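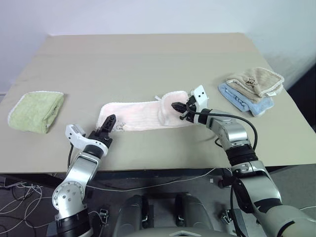

作業ノート 12月 タオルのたたみ方、続き

午前中はずっとタオル。先週の終わりに決めた「長辺を半分、もう半分、それから三つ折り」で通してみたんだけど、薄緑のはすんなり小さい長方形になってくれるのに、ピンクと白の長いやつがどうにも言うことをきかない! 横に長く伸ばすところまではいいんです。右端を折り返すと、そこだけもこっと盛り上がってしまう。畝のような細かい織りが入っているから、折り目が寝てくれないんじゃないかと思ってる(未確認。同じ大きさの平織りで比べたい)。

あと、ピンクの上の縁についている白いタグの輪。折り返しのすぐ近くに来るので、端を合わせるときにどうも目がそっちへ行ってしまう。Sanduの棚に入れるときはタグを内側に隠す決まりだったはずだけど、Nemicoの手順書には何も書いてないんだよね。どっちに合わせるか、誰か知ってたらここに書き足しておいてください。とりあえず私は出たままでよしとした。

重ねる順番の話。ベージュを上、水色を下にして奥の右に積むやり方にしてみた。水色が左と手前にずれてはみ出すのが気になる人は気になると思う。私はちょっと気になる(笑)。端をぴったり揃えるなら、下の一枚を置いた時点で向きを直しておくほうが楽。上を載せてから下を引っぱると、せっかくたたんだ上まで崩れるので、これはやらないこと。ベージュはロゴが表に出る向きが見た目にもきれいなので、積むときはこの向きで統一したい。白いラベルが角からちょこっと出るのは、まあ許す。

机について。天板が淡いベージュなので、同じベージュのタオルを広げると縁が見づらいかなと心配していたけど、縁取りが白いからそこを目で追えばなんとかなる。むしろ困るのは白一色のタオルのときかもしれない。Revbyの濃い色のマットを敷く案、私は賛成です。ただ、マットの上だと布が滑らなくなって、伸ばす作業がやりにくくなりそう。一度試してから決めましょう。

置き場所のメモ。たたみ終わった単品は左、作業中は真ん中、積むのは奥の右。前は手前にも積んでいて、袖で引っかけて床に落としたことが何度かあった(主に私)。奥に積むようにしてからは落としていない。左に置いた薄緑がちょっと斜めなのは、性格です。次はまっすぐ置きます。

タオルの通し番号は、記録表の381から続きをつけること。昨日のページで番号が飛んでいたので直しておいた。重さの欄はまだ空欄のまま。はかりは2000gまでのほうを使ってください。大きいほうは表示がふらつく。

午後やること
・ピンクをもう一回、最初から。折り返しの前に手のひらで端まで空気を抜いてみる
・折り返しの幅を狭くした場合と広くした場合で、盛り上がりを見くらべる
・Jiltusのかごに、水色とベージュの山がそのまま入るかどうか確認
・平織りのタオルを倉庫から出す(棚の番号は851)

追記、15時すぎ。平織りのタオル、棚にありませんでした。使った人は戻しておいてください。かごの確認は明日に回す。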